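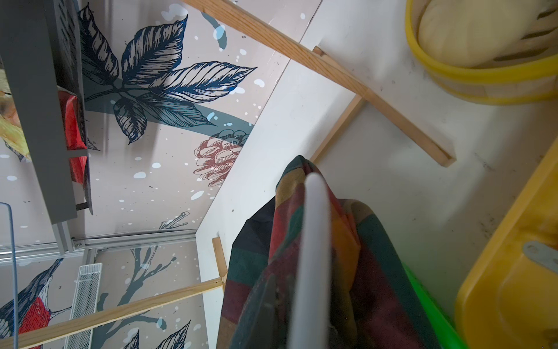 **Figure 3.** Patterned wallpaper with dark leaves and a reddish-brown bud, set against plain white panels.

### 4.2 Does patterned lining make storage feel larger?

The claim that a patterned surface makes a small enclosed space feel roomier is repeated so often in decorating guides that it is easy to forget how little supports it. Most guides trace it, when they trace it to anything, to Arrieta's survey of apartment renters. We went back to that survey and found it hard to share the confidence of those who cite it.

Arrieta mailed a questionnaire to 422 households, all of which had recently bought lining paper. People who have just paid for a product and spent an evening hanging it are poorly placed to judge it coolly. No household with bare walls was asked anything. The question itself ("Does your storage now feel more spacious?") all but supplies its own answer, and the word "now" invites a comparison with a closet the respondent could no longer look at.

The follow-up by Diseck is better, though not by much. Participants judged the depth of two closets of equal size, one papered and one painted white. The papered closet was rated deeper on average, and this is the result that gets quoted. Less often mentioned is that 11 participants were dropped for "inconsistent estimates," with no rule given for what counted as inconsistent. When we asked for the raw estimates we were sent a summary table. The papered closet also had its own light – a detail that appears only in an appendix – and light alone could plausibly account for the gap.

Mixed interiors, in which a printed panel meets a plain one (Figure 3), are a harder case again. Both studies treated pattern as something a space either has or lacks. Real interiors are seldom so tidy, and neither author says how a half-papered closet should be classed. Large botanical prints may also behave differently from small repeats, since a motif's size could be read as a cue to distance. We know of no test of this in closets.

Landeg (Rhiannon Landeg, personal communication) suggests that the effect, if there is one, fades as people get used to the paper. In her own small trial of the Bronik and Stonik patterns, 19 residents gave ratings at move-in and again in April. The later ratings were lower for both patterns. We find this suggestive and no more. The trial had no painted control, and closets fill up over time, so a drop in perceived space may reflect coats and boxes.

We therefore leave lining pattern out of the model in Section 5. A reader who believes in the effect will want it put back, and the data files allow for that.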